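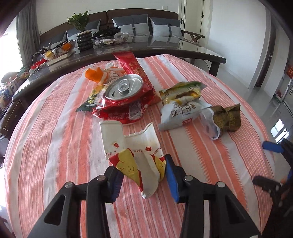
An orange-and-white striped cloth on a round table, with a torn snack bag and a soda can.

Caring for Striped Cotton

Striped cloths lose their looks when the dark color runs into the white. Wash a new one alone the first time, in cold water. After that, 40 degrees is warm enough for everyday dirt.

Soda spills should be blotted, then rinsed from the back of the fabric. For grease from chips, rub in a little dish soap and leave it for 13 minutes before washing. Don't use chlorine bleach on the white stripes. 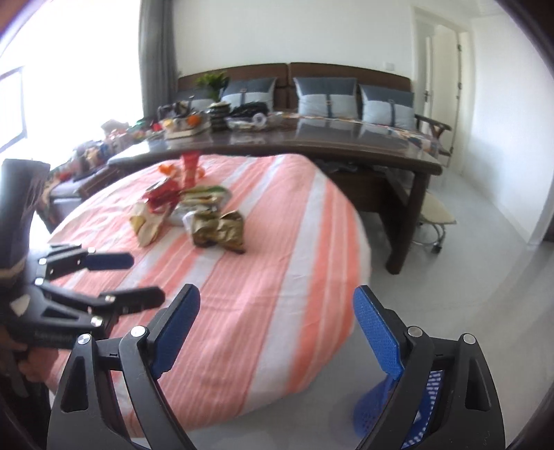
Bedspreads need more room in the drum than tablecloths do. If yours fills the washer, take it to a laundromat. Shake it out and line dry it in the shade, with the stripes hanging straight down. Iron on the wrong side while still slightly damp.

Store folded in a cotton bag. Refold along new lines every April.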